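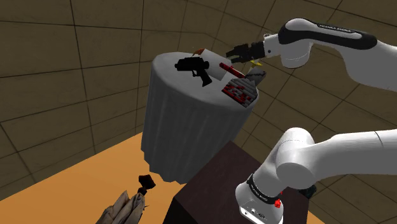
The Franka over the cluttered table in the simulator, parallel gripper on.

September 2023

I spent most of the last two weeks comparing controllers in simulation, and I said I would write up the results, so this is the write-up. The arm stayed the same throughout and so did the stock parallel gripper. What changed was the controller and, for the last part, the finger pads.

The first controller is the plain joint position one that came with the Pandent package. The second is a Cartesian impedance controller that Vangelis Kourkoulas wrote for his own setup and let me copy. I had to change the gains because his were set for a heavier tool. With his numbers the arm sagged on the way down and pushed the fingers into the tabletop twice before I noticed what was going on.

Each controller got 600 grasp attempts. The objects sit on a round table with a long cloth over it, and they get shuffled between attempts. I used the same random seeds for both so they saw the same layouts. An attempt counts as good if the object is lifted and still between the fingers at the end of the move. I did not score how gently it was done, which I regret a little.

Joint position control dropped or missed more than I thought it would. It got 362. Most of the bad ones were on thin things. The red stick was the worst. If it lay at an angle to the fingers, one finger would land on top of it and the controller would just keep going down until the physics gave up and the stick shot off the table. The white carton was fine when it stood clear of everything else, but it had a habit of getting bumped by the wrist when something was close behind it.

Impedance control got 27 more than that. I was hoping for a bigger gap. It is better at touching things without launching them, and the stick stayed on the table far more often. It is also slower, and with soft gains it stops short of the target, so it sometimes closed on air right above the object. Stiffening only the vertical axis fixed part of this. I need to redo the full run with that setting before I trust it.

For the pads I only did a short test. The default ones are flat. I made a second pair with a shallow groove down the middle, based on a drawing in the Urkenden pad set, and ran 10 attempts on the stick with each. The grooved pads held it straighter. On the flat faces of the carton I couldn't tell them apart. That is too few attempts to say much, and friction in the simulator is a guess anyway.

A few notes for anyone trying the same thing. Check the tool mass first. I lost an evening to that. Turn the collision shape of the tablecloth into a simple cylinder, or the run takes forever and the fingers catch on the folds. Log the gripper width at the end of every attempt, because the success flag alone will tell you a grasp was fine when the fingers are holding one corner of a box.

Next is the vertical stiffness run, then cameras. I have been using the true object poses from the simulator so far, and that hides a lot of trouble. I want to try one wrist camera against one fixed camera and see how much of the score is left. Vangelis thinks the fixed one will do better on this table. I think the wrist one will, at least for the small objects. I should have numbers by November if the machine holds up.

The config files need cleaning before I post them. If you want them as they are, leave a comment and I'll send them over.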